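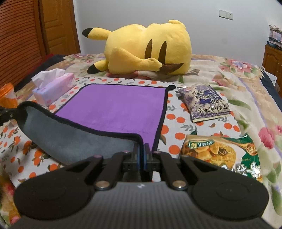 Hortensia Villca
thread, microfiber towels, bc three of you asked and I keep typing the same answer in DMs

Print | E-mail this | 191 shares

laundry goes on the bed in my house. always has. we have no table big enough and the floor is the floor. so: old sheet with the oranges on it goes down over the good floral one, towels on top of that, fold, done

the orange sheet is a sacrifice sheet btw. got it in the clearance bin in Hirkmont, it was already thin then. it gets the lint, the crumbs, whatever. shake it off the balcony after

if you fold straight onto a bedspread with roses all over it you will be picking fuzz off roses at midnight. ask me how I know

ok microfiber. rule one, wash it by itself. NOT with bath towels. it grabs every bit of cotton fluff in the drum and hangs on to it forever

rule two no softener. none. no sheets either. my sister in law swears the towels are "stiff" without it, fine, but they stop drinking water and then what is the point of them

rule three low heat or just the rack. I do the rack. 30 minutes by the window in summer, way longer right now, it's February and the radiator in that room does its own thing

somebody asked about the smell. if they smell after washing they sat wet in a bag. wash again, splash of white vinegar, hang them the second the machine stops. don't go run an errand. I always go run an errand

the fold. two colors of towel, same fold for both

flat first. really flat, go over it with your forearm. microfiber sticks to itself and if one corner is doubled under you won't notice till the end and the whole thing comes out crooked

corners: check the near left one. I don't know why it's always the near left one. maybe I'm right handed and I drag it

then long side to long side. run your hand down the trim so the edges meet, the trim is stiffer than the middle so go by that and ignore the rest

then thirds. NOT quarters. quarters gives you a fat little brick that falls over in the drawer

thirds stands up by itself. my drawer is an Illik, the shallow one, and thirds clears the top with a bit to spare. if yours is deeper do whatever you want

pinch it in the middle to pick it up, let both sides drop, lay it back down. gets the wrinkles out without ironing. do not iron these!! they melt. I have a spatula shaped spot on one from leaning it on a warm pan, same thing

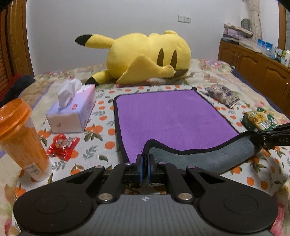 I do the purple and the grey in one go, one on top of the other, saves walking around the bed. purple is for the kitchen, grey is for the bathroom mirror and the car. that's the whole system

before you ask why not just buy more purple. because then my kid wipes the car with it and puts it back in with the dish stuff. color is the only label anyone in this family reads

yes Pikachu lives there. yes all the time. he's too big for the shelf and too big for the wardrobe, we tried, the door wouldn't shut

he gets washed twice a year, cold, in a pillowcase that is not big enough, at the Morelli laundromat cause they have the giant machines. takes 2 days to dry all the way. squeeze the middle hard before you decide he's dry. the outside lies

spot clean in between. damp microfiber (grey), tiny bit of dish soap, wipe the way the fur goes. yellow plush shows everything so do it before it gets set in

tissues stay by the bed bc microfiber dust makes me sneeze. I also use one to get the fluff out of the lint trap. grab and pull, comes off in one sheet, very satisfying

snacks. ok. I got two replies already about eating on the bed. the bags are closed. mostly. that is why there's a SACRIFICE SHEET

my actual rule is crispy things get opened at the kitchen counter, wrapped candy is allowed anywhere. crumbs in microfiber are awful, they work down in the pile and scratch whatever you wipe next. I did it to a pair of glasses

if you got crumbs in one already: take it outside, snap it hard, then a strip of packing tape over both sides. THEN wash. don't skip to the wash, they just go soggy and stay

how many towels do you need. I have 7 in rotation and that's plenty for four people. used to have a drawer full and half were the free scratchy ones from the gas station. those went to the garage

how do you know when one's finished. run it over the back of your hand. if it catches a little on the skin it's still good. if it slides like a raincoat it's done, demote it to shoes

the trim goes before the towel does. if it starts to unravel cut the thread, don't pull it. I pulled it. lost most of one side in about a second and then it wouldn't lie flat ever again

oh and new ones, wash before you use them. the dark colors bleed the first few times. mine turned a white tshirt sort of a sad lilac. it's a pajama shirt now

someone asked do I sort by size too. no. they're close enough. if one's a bit longer the thirds come out a bit longer and it goes at the back

travel: roll don't fold. I put one in the side pocket of the Honden bag and it weighs nothing. wet one goes in a bread bag, knot it, and TAKE IT OUT when you get home. see above re smell

whole thing takes me less time than this thread did. sheet down, flat, long sides, thirds, drawer, shake the sheet out, back on the bed goes nothing bc it's already all on the bed

gotta go, the rice. will answer stuff later, if you have a question about wool please ask somebody else I have ruined every wool thing I ever owned

later: ok back. rice was fine

two more. people who asked about hanging them on a hook by the corner: you can, but it pulls that corner long and then your edges never meet. drape it over a bar. or two hooks, one each side

and no you can't use them on the oven. not hot. wait till it's cold or use a cotton rag. I have a whole pile of cut up t shirts under the sink just for that

wardrobe with the slatted door is next, I've been putting it off since before the holidays. the slats collect dust like it's a job. going to try a grey one wrapped on a butter knife. probly Wednesday

Print | E-mail this | Share

Comments

Segundo Agudelo
Thirds!! I have been doing quarters for years and they fall over every single time. Did the whole drawer tonight.

mags_on_5th
the butter knife works but put a rubber band on it or the cloth slides off halfway down the slat

lolo.k
Softener person here. I feel attacked. Also my towels do kind of just push the water around so, ok

Segundo Agudelo
@lolo.k do the vinegar wash, it brought most of mine back. Took a couple goes.

Hortensia Villca
@lolo.k what he said. hot-ish water the first time, no soap, just the vinegar. then normal
@mags_on_5th rubber band, yes, doing that

tinapdx
Where do you get a sheet with oranges on it, mine are all beige

Hortensia Villca
@tinapdx clearance bin, Hirkmont, the one past the paint. but that was ages ago, no idea what they've got now

renny
how do you fit the big Pikachu in a pillowcase?? ours only goes in up to the ears

Hortensia Villca
@renny same. ears stay out. I tie the top loosely with a shoelace and go cold and slow

Show more comments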